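July 4, 2021

Freezer day

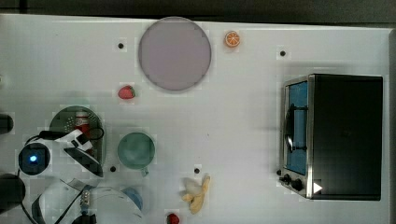 Pink plate, toy strawberry and orange slice on the white table.

Spent most of Sunday emptying the chest freezer. I had been putting it off since Easter and the lid no longer shut properly over the bread.

Started after breakfast with two cool boxes and a stack of newspaper. The bottom layer was mostly soup. I label things when I'm organised and don't when I'm not, so there were tubs marked "leek, March" and others with nothing on them at all. I thawed one of the blank ones for lunch and it was lentil with too much cumin. Ate it with toast.

Found 11 bags of blackberries from last August. Weighed one on the kitchen scales and it came to 1097 grams, so that is plenty of jam and I needn't pick any this year, though I expect I will. Also half a lamb shoulder, a bag of peas that had split, and the fish pie I told Vasco Nogueira we had already eaten. Threw out the peas and a tub of grey mince. Kept the pie for Tuesday.

The ice took longer than I wanted. Bowls of hot water, lid down, wait, scrape with the wooden spatula, do it again. It was all out by two. Wiped the inside with bicarb and water and left it open for 30 minutes to dry before switching it back on.

New arrangement: bread and rolls in the left basket, fruit in the right, meat underneath, cooked meals on top where I can see them. I've written the lot down on a sheet taped inside the cupboard door, with a line to cross through when something comes out. We'll see how long that lasts.

Vasco rang in the evening from Azevedo. Still raining there. He wants to bring sardines when he comes and I said there was room now, but only if they're already cleaned.

Shopping this week should be small. Milk, onions, eggs, lemons for the jam, more freezer labels. Must ask next door if they have any spare jars. Back aches from leaning in. Bed early.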